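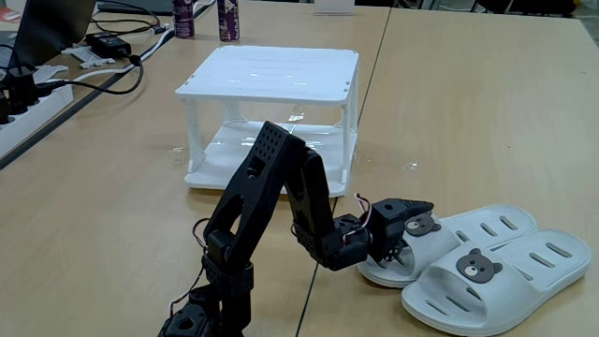
Which version of Lobo will be shown at the Avley Cinema this fall?

The restored cut will be shown at every performance, in black and white, with the original Portuguese dialogue and new English subtitles. The shorter export print will not be screened.

We have received many messages about the film since the program was released in September. This thread gathers the main points for members and for the general public.

Lobo was directed by Valter Sequeira and released by the Trorka company. It follows a shepherd, played by Nuno Torres, who agrees to guide a tax collector over the mountains in winter and slowly comes to understand what the man has been sent to do. The collector is played by Bleddyn Jenkins in his only Portuguese-language role.

The picture is often described as a western. Sequeira disliked the label, although he used horses, rifles and a long ride toward a town that does not want visitors. Our program notes call it a mountain drama. Members are free to disagree, and several already have in writing.

On running time: the export print lost 18 minutes. Most of that footage comes from the middle section at the inn, including the card game and the conversation between the shepherd and the innkeeper's widow. Viewers who know only the shorter version may remember the collector's change of mood as sudden. In the full cut it is prepared over several quiet scenes.

The restoration was carried out by the Fellitmont Film Archive under the direction of Haruna Imai. The camera negative survives except for one reel, which was replaced from a release print held by the archive. The change in grain is noticeable at the start of the river crossing. Ms. Imai's team chose not to hide it with digital smoothing, and we support that decision.

Sound was taken from the magnetic master. Some hiss remains under the dialogue in the opening scene at the church. Please do not report this to the projection booth as a fault.

The new subtitles are by Teodoro Tan. Earlier English titles left the shepherd's songs untranslated. Mr. Tan has translated all of them, and he has also restored the insults, which the export version had made a good deal more polite. The program guide lists the film as suitable for ages 12 and over. Parents may wish to know that there is one killing, shown at a distance, and a scene in which a dog is lost.

A correction to the printed guide. The entry for Lobo names Bleddyn Jenkins as the shepherd and Nuno Torres as the collector. The roles are reversed. The web listing has been corrected as of 12 October 2022. We apologize to readers and to both actors' families, who were sent copies.

Seating. The main auditorium holds 277. Of these seats, 50 are held back for members until one week before each screening, after which they are released for general sale. Members should quote their card number when booking. Seats cannot be held by email.

The opening performance will be introduced by Ms. Imai, who will speak briefly on the missing reel and take questions after the film. The talk is included in the ticket price. The later performances have no introduction, but a recording of her remarks will be placed on our website once it has been captioned.

Several people asked whether the film will be available to watch at home. Our license covers theatrical screening only. Questions about home release should be sent to Fellitmont, which holds the rights, and we have no information on its plans.

On the music: the score for guitar and small choir was long credited to Sequeira himself. The archive's paperwork shows payments to an arranger whose name is hard to read in the ledger. The restored credits therefore keep the original wording, and the matter is discussed in a note at the back of the guide. Anyone with letters or contracts from the production is asked to write to the archive directly.

A word on the reviews reprinted in our lobby display. They date from the first release and some of them are harsh. One critic called Torres "a gatepost with a hat." We have included it alongside the favorable notices and do not share the view. His stillness carries much of the last act, above all the long shot at the doorway when the collector asks for his coat.

Those who wish to see more of Sequeira's work may be interested in the 2 short films showing before Lobo at matinees only. Both are silent, and both were made before he joined Trorka. The evening performances begin directly with the feature, and latecomers will be seated at the end of the first reel.

Access. Captioned matinees carry English captions for sound effects and music as well as dialogue. Wheelchair spaces are in the rear row and may be booked by telephone or at the box office. The hearing loop covers the whole auditorium except the balcony.

Replies to this thread are read during box office hours. For booking problems, please telephone the box office and have your order reference ready. Corrections to the film notes are welcome and should be marked for the program department.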